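I bought the Hellström rain jacket in a bit of a panic, the week before a walking trip, and I've now worn it enough to have opinions. Lots of them!

Some background first. My old jacket was a hand-me-down from my brother and it had given up completely at the shoulders. I don't need anything for mountains. I walk to work in Laltville, I walk on weekends, and I get rained on while doing both. The little outdoor shop on the corner had two jackets in my size, this one and a Pruvonus that cost nearly double, and Hamidreza Tabrizi behind the counter talked me out of the pricier one (he said I'd be paying for a helmet hood, and I don't own a helmet).

## The fit

It runs long in the arms, which I love. I can pull the cuffs right over my knuckles and skip gloves in April. The body is roomier than I expected, so a thick sweater goes under it without that stuffed sausage feeling. If you're between sizes I'd go down one.

The hood is the best part. It has a stiff little brim and a cord at the back, and when you turn your head it turns with you. My old one just stayed put while I looked at the lining.

## Pockets

Okay, this is where I get grumpy. There are two hand pockets and they sit so low that a backpack hip belt covers both of them. You can reach in from the top if you wiggle, but good luck getting a phone out. There's an inside pocket too, with a zipper so short that a folded map has to be folded again.

## In the rain

My longest outing in it was 11 miles out past Brevitz with drizzle nearly the whole way, then one proper downpour right when I'd stopped to eat. My shoulders stayed dry. My back got clammy on the uphill bits - I think that was me and not the weather - and opening the pit zips helped a lot. Water did creep in at the left cuff because I'd left the tab loose, so that one's on me.

The tag says the coating is good for up to 2000 rubs on their test machine. I have no idea how that compares to a backpack strap, but so far I can't see any wear.

What I notice most is how quiet it is. Some rain jackets crackle with every step, and on a long straight gravelly path with just grass next to you, that noise gets old fast. I could hear birds in this one.

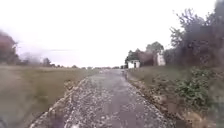 ## Would I buy it again?

Yes, but I'd try it on with my backpack first and really think about those pockets. I've started keeping my phone in the backpack lid, and it's fine, I just take fewer pictures of cows. Wash it on cool with the zippers done up, and hang it somewhere with a bit of air. Mine lives on the hook by the back door and is usually dry by breakfast.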